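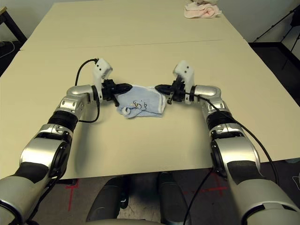 Sleep debt is the gap between the sleep you need and the sleep you get, and I've been reading up on it for years (badly rested, mostly!). The term is used loosely, but most writers mean hours lost over several nights, with foggy thinking and a short temper to follow. Bedrooms come into it too, and I'm fond of calm colours there, like the light blue of the cloth over that pale beige tabletop, though I can't claim a shade ever cured anyone.

Ingegerd Strömberg's Serside diary study followed 78 shift workers for 7 weeks. Lie-ins helped their mood, she found, but their reaction times lagged behind – mine certainly do.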